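Notes for week 3: When two arms want the same space

Welcome back, everyone, and thank you for the good questions about grippers last time (I have not forgotten Shanthi Nanayakkara's, and we will get to it). Today I want to spend our time on a fault, because I think a fault teaches you more than a smooth demo ever will.

The task sounds easy enough. Two arms work at one table, clearing plates into a bin that sits between them. In July, at the Ukwood lab, both arms reached over the bin at the same moment and the fingers of one caught the wrist of the other. The motors kept pushing for 2 seconds before Brodie Paewai got to the stop button – a very long time when you are standing there!

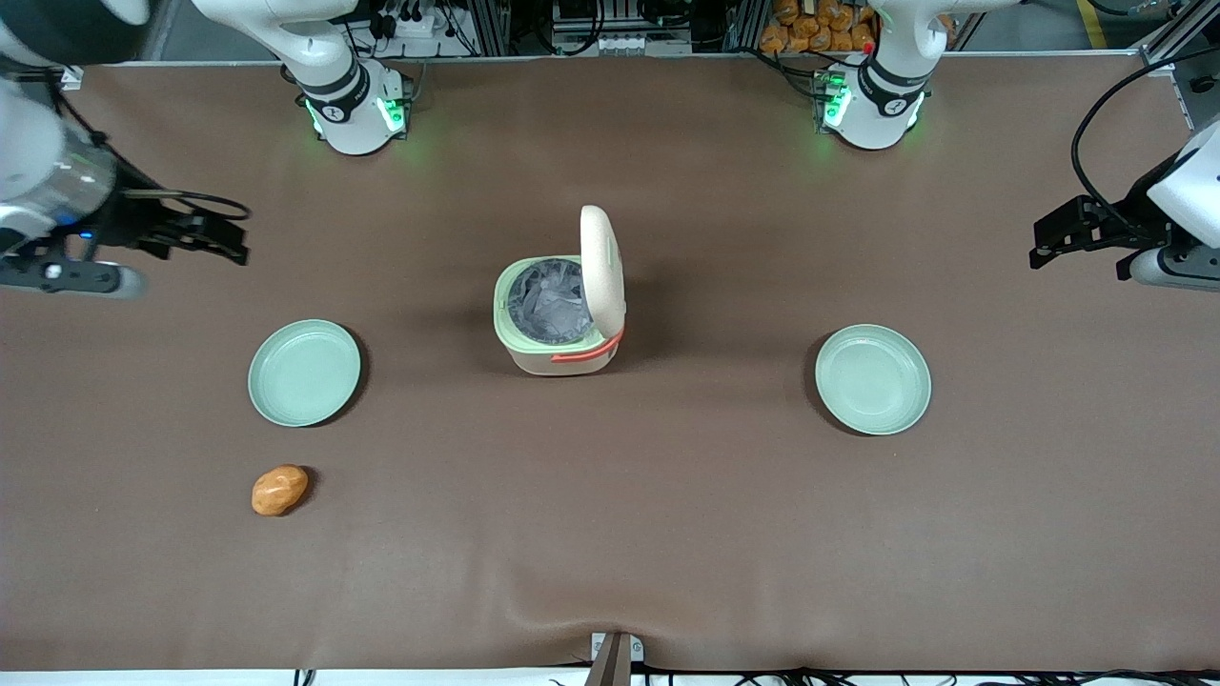
Each arm had been given its own safe zone, and each zone had been checked with great care, but the two zones overlapped above the bin. The program looked for the table, the bin and the plates. It never asked where the other arm was.

The repair came in two parts. Hemi Treloar added a simple lock, so that an arm must claim the space over the bin before entering it, and Ermira Karagiannis lowered the force limit to 15 newtons – slower work, I grant you, but much kinder to the wrists.

For next time, please sketch the two zones from above, shade the overlap, and write a few lines on what should happen if an arm stops while it still holds the lock.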